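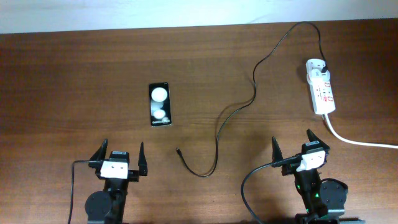
Melaniia Harasym wrote to us that she had bought four phone leads in two years, all of them too short to reach the kitchen table from the wall, and that she'd like to buy one more and then stop. We sent her a long one. Her letter is still pinned up beside the packing bench and it describes fairly well what Tramwood is for.

Home Leads Power boards Chargers Repairs About us Contact

Tramwood sells charging leads, wall chargers and power boards for homes and small offices. We also test and repair the ones people already own, where that can be done safely. The shop and the workroom share one building, with the counter at the front and the benches at the back.

The business was started by Bohdana Skoryk and Toivo Honkanen, who had both worked in the spare parts department at Piltent. Much of what came over the desk there was a phone that "wouldn't charge". In most cases the phone was fine and the lead had failed at the neck, where the cable meets the plug. They began keeping a drawer of good leads in several lengths, and when Piltent closed its parts desk they took over the drawer and the customers who knew about it.

There are six of us now. Bohdana does the buying and answers most of the mail. Toivo looks after the workroom. Manee Intarasuk runs the counter and the phone line, and Arsen Holovko packs orders in the mornings and tests returns after lunch. Two casuals come in from August, when the schools and tenancies start ordering for the next year.

We list 91 products. It was more at one stage, but a good many were the same lead in another colour, and we dropped them.

What we stock

Phone leads come in short, medium and long. The short one suits a bedside table or a car. The long one is for people whose power board sits at the far end of the desk, and it has enough slack to lie flat along the back of a table without pulling on the socket. We sell black and white. Leads are sold singly, in paper sleeves.

Power boards are kept in white only. Most have a switch for each outlet, and the labels are large enough to read from standing height. We can supply a longer cord on request, though we'll ask where it is going to run. We don't sell boards for use outdoors, in bathrooms or plugged into other boards.

Wall chargers are stocked under the Boiko and Tudon names. Ask Manee if you aren't sure which one suits your phone. The model name is usually all she needs, and on many phones you can find it in the settings under the section about the device.

Testing and repairs

Every lead is plugged in and bent at both ends before it goes on the shelf. Returned leads go through the same test, and roughly 20 in a hundred have nothing wrong with them. Often there is lint packed into the phone's charging port. We clean ports free at the counter.

We replace plugs and switches on power boards if the casing is sound. Cracked casings, scorch marks and cords that have been taped are not repaired. We keep a bin for old leads and dead boards, and you are welcome to use it whether you bought from us or not.

Visiting

The counter opens at 9 am and closes at 5 pm. Parking is at the rear, off the lane. The number 23 bus stops across the road. If you are bringing in a power board, please bring the whole thing, cord included.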